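12 May 2026

Second week of the Storko trial. License runs out at the end of the month, and Kindthorpe want a yes or no before then, so I am writing things down daily now instead of trusting my memory.

Installed the update first thing. It took 40 minutes, most of it re-downloading object files I already had. There is still no way to tell the installer to skip them. The release notes are one paragraph long and mention "better contact handling" without saying what was changed. I compared the settings files by hand. Default friction on the finger pads has gone up and the solver step has been halved. Neither change is listed anywhere.

Ran the tabletop pick set again with the new defaults. 400 episodes, same seeds as last week, same policy, no retraining. Success went from 68 percent to a bit lower, which I did not expect with grippier pads. I went through the failures after lunch. Most of them are flat objects. The fingers come down on either side, close, and the lower edge catches before the pads are square to the sides. With the old friction the object slid and settled. With the new value it sticks and tips. So the physics may be closer to real and the score is worse, and a buyer who only reads the score will draw the wrong conclusion. Note for the report: quote both.

Books are the worst case. The Storko catalog treats a paperback as a single rigid block, so the cover does not bend and the pages do not fan. Pop, the other package on our list, at least offers a two-part book with a hinge, although it slows to a crawl when more than a few are loaded.

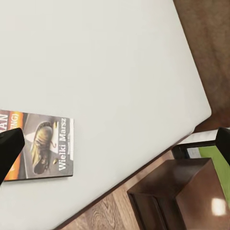
The wrist view is the part of the package I would pay for. Latency between the joint state and the rendered view is fixed and documented, which Pop cannot claim. Lens settings can be changed per episode from a plain text file. I tried three focal lengths and the results matched my own calculation to within a pixel at the corners. Surface grain on wood and carpet holds up at close range. Plain light surfaces are less useful, with so little texture that my feature tracker loses its points whenever a tabletop fills most of the view. That is partly a fault of my tracker. I will add a run with a patterned top to separate the two.

Lighting randomization works but is coarse. You get a range for brightness and a range for direction, and no control over how many sources are active. Glare on glossy furniture is convincing enough to upset the depth estimate, and I count that in its favor. Our real cell has the same trouble by the window.

Call with Ionuț Iordache at Storko in the afternoon. He was straightforward. The friction change was deliberate and should have been in the notes. He will send the test data behind it. Soft books are planned for December, no promise. I asked about exporting contact forces per finger, which the brochure lists as included. It is included in the higher tier only. I pointed out that the brochure does not say so, and he agreed to have it looked at. I asked for the price difference in writing.

Support otherwise gets good marks. My ticket about the dropped log lines was answered in 2 hours with a patch that fixed it.

Tried the Fatia bridge before going home. It connects, it passes joint commands, and it drops the connection if the simulator is paused for longer than the timeout. The timeout is hard coded. I raised it in the source and rebuilt, and the connection then survived a long pause. I would not want to carry that change through every update, so it goes on the list of requests.

Current position: buy the basic tier for one year, keep Pop installed for the hinged books, and leave the force export until I see the price. Kindthorpe will ask why we need both. I should have the cost table ready before they do.

Tomorrow: rerun the flat objects with the old friction value and the new solver step, so that only one thing changes at a time. Then the patterned top. Left the overnight batch running with logging at full detail. The disk should hold.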